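Two weeks of comparing handheld grippers, a thread, for the eight of you who asked.

Contenders: the Ranville (spring-loaded, heavy, built like a garden tool) and the Ganen (light, clever, built like something you'd win at a fair). Both get tracked by the marker cubes on top. Both feed the same controller, the Xia, which has opinions.

Method, such as it is: same tasks, same operators, swap grippers after lunch. Pick up a cup, put down a cup. Fold a flannel. Put a lid on a tub. Glamorous stuff.

Ranville first. Lovely firm squeeze, no slop in the fingers. Also 70 grams heavier than the Ganen, which sounds like nothing until you've held a pair of them at chest height through a whole morning of flannels.

Ganen: my forearms sent a thank-you card. The trigger, however, has a dead zone at the start of its travel that you could park a van in. You squeeze, nothing, nothing, nothing, crushed paper cup.

Tracking, then. We logged 1,505 grasps with the Ranville and kept 1,462 after throwing out the ones where a cube went missing mid-task. The Ganen lot is still being cleaned and I've been asked to stop refreshing the page.

Most of the dropouts were me turning my wrist until the cameras had one face of the cube edge-on and nothing else. The cube is fine. The wrist needs a firmware update.

Xia's contribution: if it loses a cube for even a moment, it decides the hand has teleported to the origin, and plots this with total confidence. Morkance, the controller we used before, just froze. I never thought I'd miss the freezing.

Reach test was this afternoon, one hand low, one stretched right out, hold it there and see whether both cubes keep their poses.

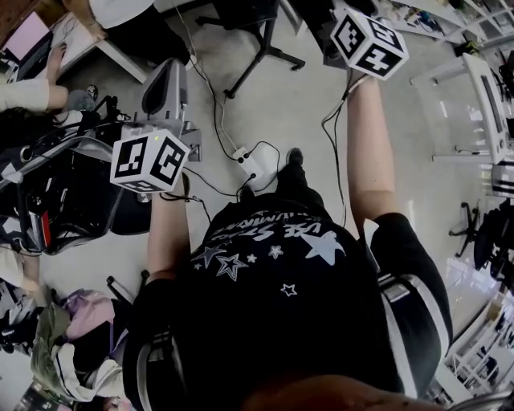 Left low, right out in front. Shoulders filing a complaint.

Someone asked about glare. Yes, it matters. Matt print on the cubes, always. I did a set on glossy paper in September and would like those hours back.

Current verdict: Ranville fingers on a Ganen body, please, with a trigger designed by someone who has met a hand. I've written to both. One has replied with a brochure.

Next up is the tub lid again, left-handed. Mute me now if you value your timeline.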